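# Derkwood 室内导航仿真套件

**Derkwood 室内导航仿真套件**(常简称“Derkwood 套件”)是 Plenura 公司销售的一款商业软件产品,面向移动机器人的开发与测试,主要内容为一批可供虚拟机器人行走、观察和定位的家居房间,以及与之配套的任务脚本和评分程序。产品按席位授权,分基础版和完整版两档。厂商将其定位为“真机测试之前的最后一关”,这一说法在用户中争议较大,详见“评价与争议”一节。

本条目依据 2024 年 5 月 7 日可见的产品文档和公开发布说明写成。厂商此后如有修改,未必反映在下文中。

## 概述

套件的核心是场景库。完整版收录 455 个房间,涵盖客厅、书房、卧室、厨房和走廊;基础版收录 62 个。每个房间由墙体、地面、门和可替换的家具组成,用户可以通过配置文件调换家具位置,也可以改变墙面颜色、地面材质和光源强度。

需要注意的是,“455 个房间”是厂商的计数方式。按照文档附录的说明,同一户型更换墙面颜色和家具组合之后即算作一个新房间。有用户在论坛上整理过完整版的户型清单,认为真正互不相同的平面布局远少于宣传数字。Plenura 没有公布户型数,只在答复中表示“组合多样性同样具有训练价值”。这句话本身不算错,但与产品页上的大号数字放在一起,容易使买家产生误解。

套件不包含机器人本体模型,需要用户自行导入。没有导入本体时,仍可使用自由视点相机浏览场景,检查门洞宽度、家具间距和遮挡关系。

## 历史

套件的前身是 Stimex 工作室制作的一组室内素材,最初供建筑可视化使用,没有碰撞体,也没有物理属性。Plenura 取得素材使用权后,为家具补上了碰撞网格,并加入门的铰链约束和地面摩擦参数。这段来历在产品中仍有痕迹:部分装饰物外观精细,碰撞体却只是一个简单的长方盒;部分体积较大的家具则相反,外观朴素,碰撞体较为准确。

首个公开版本仅支持单机渲染。其后的版本加入了批量运行,允许在一台工作站上同时开启 15 个场景实例。三月的更新重写了门的部分,此前门只有全开和全关两种状态,更新后可以停在任意角度。发布说明把这项改动称为“门交互的全面升级”,实际内容只涉及铰链角度和阻尼,门把手仍是静态网格,不能转动。

## 场景与内容

### 房间

房间之间以门洞相连,进门任务是套件中占比最高的一类。起点通常设在门外,目标点设在室内某件家具附近,机器人须先判断门洞是否可以通过,再规划室内路线。

客厅类场景的家具密度偏高,墙面装饰、灯具和桌面小物都会出现在相机画面中,对语义分割和目标检测有一定难度。地面则相对干净,很少有散落的衣物、电线或玩具。对扫地机器人和配送机器人的开发者来说,后者恰恰是真实住宅中最麻烦的部分。

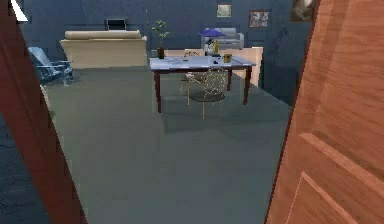 *从门口望向室内的仿真渲染画面,右侧为敞开的木门,中央的桌前有一把金色金属丝椅。*

椅子是这类场景中较有价值的测试对象。细腿和镂空靠背在激光雷达数据里往往只留下零散的点,深度相机也容易把它们漏掉。套件对椅腿使用了单独的碰撞体,这一点值得肯定。不过,仿真深度图默认不带噪声,细腿在其中边缘清晰、几乎没有缺失,算法在此处取得的高分很难直接搬到真机上。文档建议用户“视需要”打开噪声模型,而附带的评分示例全部是在关闭噪声的情况下得出的。

### 光照

每个场景提供若干预设光照,包括日间、傍晚和仅有室内灯三种。深色墙面的房间在弱光预设下对视觉里程计较为苛刻,大面积单色墙体缺少特征点,定位容易漂移。这部分设计得比较用心,也是用户反馈中抱怨较少的一项。

镜面和玻璃的处理则较弱。套件中的玻璃对激光雷达完全不透明,等同于一堵普通的墙。真实环境中由玻璃造成的误判,在这里无法复现。

### 地面

地面分为硬质地面和地毯两大类。两者在外观上差别明显,物理参数却只相差一个摩擦系数。地毯没有厚度,也没有绒毛方向,轮式底盘从硬地驶上地毯时不会遇到台阶,里程计也不会出现真实地毯上常见的侧向偏移。文档把这一项列在“已支持”之下,措辞有待商榷。

## 任务与评分

套件内置四类任务:进门、到达指定家具、绕室一周,以及寻找物体。寻找物体一项只要求目标进入相机视野并被正确标注,不要求抓取。厂商的宣传视频中曾出现机械臂拿取桌面物品的片段,该功能属于另行收费的扩展包,基础版和完整版均不包含。

评分由到达率、路径长度和碰撞次数合成。三项的权重写在程序内部,用户无法修改,也没有公开。有测试者通过反复提交不同轨迹推算,认为碰撞的扣分偏轻:一条擦过桌腿的近路,得分可以高过一条完全无碰撞的远路。若以此总分作为选型依据,建议同时导出原始日志,自行统计碰撞。

单项任务的默认时限为 15 分钟,以仿真时间计。超时按失败处理,不区分机器人是卡住了,还是仍在正常行进。

## 硬件与接口

渲染部分依赖独立显卡,没有显卡时可以运行纯激光雷达模式。接口提供 Python 绑定和常见机器人中间件的桥接程序。桥接程序只随完整版附送,基础版用户须自行编写,这一限制在产品对比表中以脚注形式给出,字号很小。

场景文件采用自有格式。家具布局可以导出为通用格式,碰撞体和物理参数不能。换言之,在套件中调好的场景一旦迁移到其他仿真器,物理部分需要重做。对于打算长期投入的团队,这是采购前最应当弄清的一点。

## 授权与服务

授权按年计费,到期后软件停止启动,已生成的数据可以继续使用。完整版附带技术支持,以工单形式受理。基础版只有论坛支持,官方人员偶尔回复。

Plenura 另提供定制服务,可根据客户的平面图和照片制作专用房间。厂商没有公布定制场景的尺寸误差标准。演示材料只比较了渲染图与照片的外观,没有给出测量数据。外观接近与几何准确是两回事,窄门、低矮家具等对尺寸敏感的测试尤其如此。

## 评价与争议

支持者多为高校和小型团队,认可其安装简便、场景美观、门洞任务现成可用。与自行搭建场景相比,套件确实能省下前期的建模时间。对于导航算法的早期调试和回归测试,它是一件够用的工具。

批评集中在宣传与实物的距离上。Plenura 的产品页称,在套件中通过全部任务的算法“几乎无需调整即可部署”。支撑这句话的是一份内部测试报告,报告没有写明真机型号、测试房屋数量和失败案例,也没有第三方复现。在这些信息补齐之前,该说法只能视为广告语。

另一类意见针对场景的风格。房间整洁,家具成套,门扇完好,缺少旧房改造、杂物堆放和狭窄过道等情形。以这样的房间训练出的模型,在样板间中表现良好并不令人意外,在普通住宅中表现如何,现有材料无法回答。

## 同类方案

公开的学术场景库中有不少由真实住宅扫描而来,几何更杂乱,纹理有缺损,家具也常常不能单独移动。Derkwood 套件的优势在于可编辑、可交互,弱点在于过于规整。两者可以互补:前者用于检验泛化能力,后者用于有控制变量的对比实验。

预算有限的团队不妨先用基础版完成门洞和细腿家具两类测试,打开噪声模型,再与少量真机数据对照。如果两边的失败情形对不上,增购更多房间多半解决不了问题。

## 参见

- 机器人仿真
- 同步定位与地图构建
- 仿真到现实迁移
- 移动机器人路径规划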